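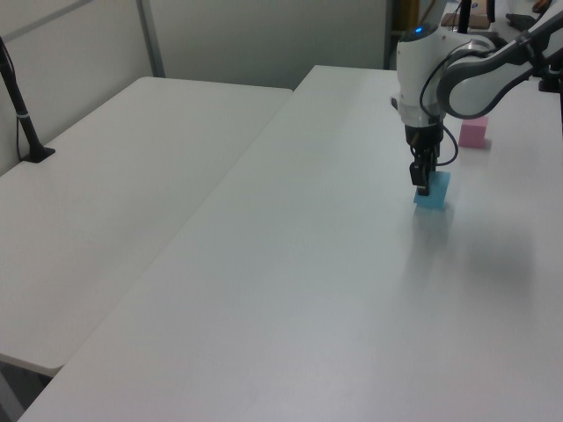 Gripper trial moves to second stage at Ultley lab

July 19, 2021

Automation firm Stestel has started the second stage of a trial comparing two robot grippers at its Ultley test lab, with results due to be shared with customers later in the year.

The trial began in March and puts a two-finger electric gripper from Liyanage up against the Ukeo, a lower-priced model that Stestel has been selling to small manufacturers. Both are fitted in turn to the same arm and run from the same controller, so that any difference in the results should come down to the gripper.

Each gripper is given the same job. The arm comes down over a coloured cube, closes the fingers, lifts, holds for 4 seconds and sets the cube down again on a marked position. A run is made up of 50 picks, and the cubes are wiped clean between runs. Stestel logs dropped cubes, missed grips and how far each cube ends up from where it should be.

The first stage used one cube at a time and more than 200 picks for each gripper. Stestel said both models coped well when the cube was square to the fingers. The Ukeo was slower to close and the Liyanage unit was fussier about its starting height – a small error in the set-up was enough to spoil a run.

In the second stage a neighbouring cube is left on the table, and its distance from the target is changed from run to run. The aim is to find out how much room the fingers need on the way down, and whether the arm can be programmed to approach from a different angle without losing time. Smooth-sided cubes have been kept for this stage as they show up a weak grip sooner than rubber or cardboard.

The company is also looking at cable routing. During the first stage the gripper cable had to be refitted twice after it pulled tight when the wrist turned, and a longer cable is now being used for all runs.

A third stage, with odd-shaped parts supplied by customers, is planned but has not been given a start date. Stestel said it would also like to test both grippers with a second controller, as many of its customers already own one and don't want to replace it.

The Ultley lab is open to customers by appointment while the trial is running. Those who want their own parts considered for the third stage can contact the company's sales office.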